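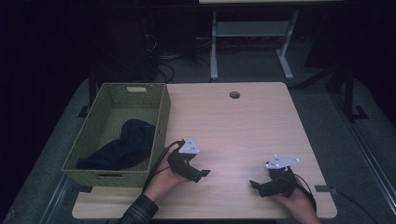
Table de pliage dans un petit bureau : vos réglages ?
Forum Rangement et linge > Mobilier

hotau_41
Bonjour à tous. J'ai récupéré une table de bureau pour plier le linge, plateau clair imitation ou vrai bois, je ne sais pas trop, avec un trou passe-câble vers le bord du fond. Elle est posée sur moquette grise. Je plie dessus le linge de deux adultes et d'un ado. Mes questions :
– vous bouchez le passe-câble ou vous le laissez ?
– le panier, vous le mettez sur la table ou par terre ?
Budget maxi 41 euros pour les accessoires, la table m'a été donnée.

Annelies Peeters
Panier sur la table, à gauche si tu es droitier. Tu prends à gauche, tu plies au milieu, tu empiles à droite. Je fais comme ça depuis des années. Pour le trou, un cache en plastique du rayon bureau suffit, vérifie seulement le diamètre avant d'acheter.

comudness
Pas d'accord pour le panier. Sur un petit plateau il te mange un bon tiers de la place, et dès que tu passes aux draps tu le fous par terre de toute façon. Autant le mettre sur un tabouret à côté.

Annelies Peeters
Pour les draps, oui. Pour des tee-shirts et des serviettes ça ne gêne pas. Et se baisser 40 fois par lessive, merci mais non.

hotau_41
Le tabouret, pourquoi pas, j'en ai un dans la cave. Par contre sur la moquette il n'est pas très stable.

Iason Tzanetos
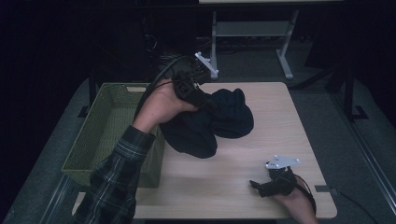 Je plie tout à plat, et je commence toujours par étaler la pièce avant de chercher les coutures. Avec du linge sombre c'est encore plus utile, on ne distingue ni l'endroit ni l'envers quand c'est en boule. Le tissu bleu marine froissé, par exemple, prend déjà une bonne partie du milieu de la table alors qu'il n'est même pas étalé. Le panier vert tressé est à gauche de la table, vide. Donc plutôt d'accord avec comudness, il faut garder le plateau dégagé.

comudness
Voilà. Et les coins arrondis, c'est un vrai plus, rien n'accroche quand on tire sur une housse.

Hadgu
Moi c'est la lumière qui me gênerait. Du bleu marine le soir dans une pièce sombre, je confonds avec le noir et je me retrouve avec des chaussettes dépareillées. J'ai mis une lampe à pince Erkport sur le bord de la table, j'en suis content.

Annelies Peeters
La lampe, oui, bonne idée. Pour le panier je reste sur mon avis. Les modèles ajourés avec une poignée découpée de chaque côté se déplacent d'une main, il n'y a pas de quoi en faire une histoire.

Hadgu
Ça dépend de ce qu'il y a dedans. Plein de jeans mouillés, d'une main, bon courage.

Annelies Peeters
On parle de pliage, donc de linge sec.

hotau_41
Merci pour les réponses. J'ai essayé les deux hier soir. Panier sur la table pour les petites pièces, sur le tabouret pour les draps et les housses. J'ai mis un carton plat sous les pieds du tabouret et il ne bouge plus. Reste le passe-câble, le cache que j'ai pris est trop grand. Quelqu'un sait si on peut le poncer ?

Iason Tzanetos
Si c'est du plastique, oui, grain fin et doucement. Sinon fais passer le fil de la lampe dedans et oublie le cache.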